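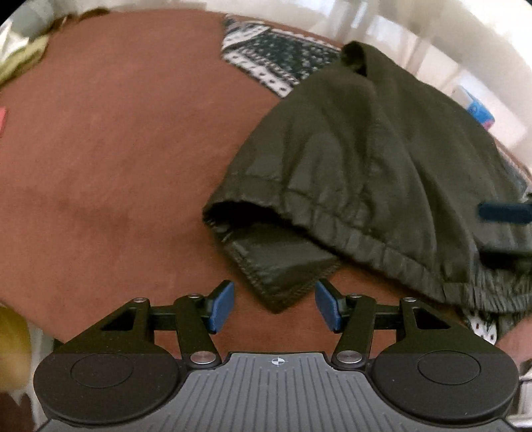
Olive-green garment with a gathered elastic cuff, on brown fabric.

Gastico Care Labels

Gastico is a small open collection of clothing care labels, typed out by hand and matched to plain-English washing instructions. Version 2, released 22/08/2019.

I started it after ruining a sweater I loved (shrunk to doll size!) and finding that I couldn't read half the symbols on the tag. I've learned so much about laundry since then, and I hope some of it is useful to you too.

What's in it

There are 790 labels, of which 376 have both symbols and written text. The rest have symbols only. Each row in labels.csv is one label, with these columns:

label_id – a running number, never reused
garment_type – jacket, shirt, pants, bedding and so on
fiber – as printed, with the percentages
symbols – a list of short codes, explained in codes.txt
text – the printed words, line breaks kept
plain – what you should do, in one or two short sentences

A label can carry up to 5 languages. Only the English goes in the text column, and the others live in other_languages.csv under the same label_id.

Where the labels came from

Most were copied down at the Madigan thrift store, which let me sit in the back with a notebook for most of August. The bedding came from friends and neighbors in Brestgate.

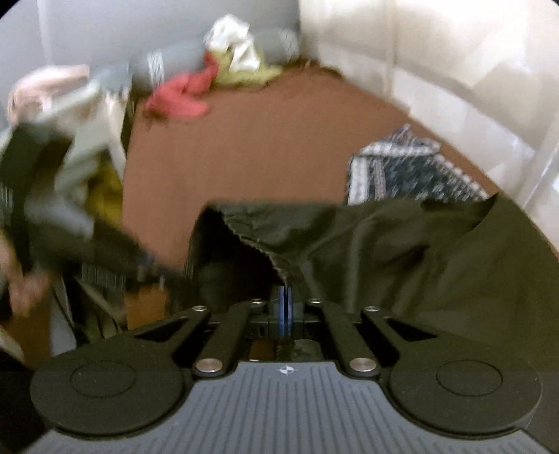 Nylon and polyester shells were my favorite part to work on, and they're where labels disagree the most. One says tumble dry low, the next says hang to dry, and both list the same fiber! I kept every one exactly as printed. If you want to compare them, filter on fiber first and then sort by symbols – the pattern jumps right out.

Known problems

Faded labels are marked with a question mark in the symbols column. Wool is thin in this version, and there is hardly any baby clothing. Sizes and brand names were left out on purpose. The bleach triangle changed over the years, so older labels may use a form that codes.txt lists under "old".

Using it

The files are plain UTF-8 and open in any spreadsheet. The lookup script, wekley.py, takes a code and prints the meaning:

python wekley.py W30

Credits and license

Branislav Sokol checked the wool and silk rows and fixed a great many of my typos. Thank you, Branislav! Data is CC BY 4.0, and the script is MIT. Corrections are very welcome – open an issue with the label_id and what the tag says.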